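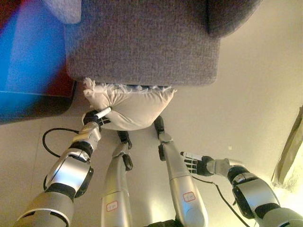

Sabina Sivakumar reckons I'm being precious about it. She wrote in after my September piece to say that if she pays for her son's phone, she can see what's on it, and that she'd have given a great deal for one of these tracking apps when her eldest was 14. Fair enough, Sabina, and thank you for being so polite about it (not everybody was). But I've been chewing on your email all week and I still think you're wrong.

The thing I keep coming back to is the word "hidden". I've got no great quarrel with a parent who says, look, you're 11, this phone comes with rules and I'll be having a nosey through it on a Sunday-tea sort of basis. My own two have grown up with that and they moan, but they know where they stand. What gets my back up is software that sells itself on the child never finding out. Brenlow, to pick the one that follows me round the internet, puts it right at the top of the page: no icon, no alerts, completely silent. Who is that for? If the point is keeping a kid safe, you'd think the kid knowing would help!

And let's be grown-up about it, parents aren't the only ones buying. The same page that talks about your little ones has a paragraph further down about "finding out the truth" in your relationship. Same app, same price, same missing icon. I read the whole thing with a cup of tea going cold and felt a bit grubby by the end.

Sérgio Carvalho made a better case, I thought. His daughter was being messaged by somebody she'd met in a game, and he only found out by looking at her tablet while she was at her nan's. He'd do it again tomorrow, he says, and I would too. But he picked up the tablet and looked, and then he sat down with her that same evening and told her so. He didn't need 549 messages forwarded to his inbox behind her back for months on end. I don't think those are the same act at all, even if they both get called checking.

Then there's where it all goes. I did try to find out. Brenlow's privacy page mentions a "storage partner" called Flimdale, and I couldn't find out a single useful thing about them – no address, no phone number, a contact form that spun round and gave up. So your daughter's photos and her rows with her best friend and the daft poem she wrote at 2 in the morning are sitting with a company you couldn't pick out of a line-up. You've put them there to protect her privacy from strangers. I mean, come on.

I'd like the law to be blunter here. Make the icon show. Make the phone say, every so often, that someone else can read it. Anyone using it in good faith loses nothing by that, and the jealous ex-boyfriends lose the lot. The firms will say it makes the product useless, and I'd be quite interested to hear them say that out loud.

As for Sabina, she finished by asking what I'd do if I was properly worried and mine wouldn't talk to me. I'd be frightened, and I'd probably take the phone and read it in the kitchen with them shouting at me. It'd be a horrible evening. I'd still want them in the room.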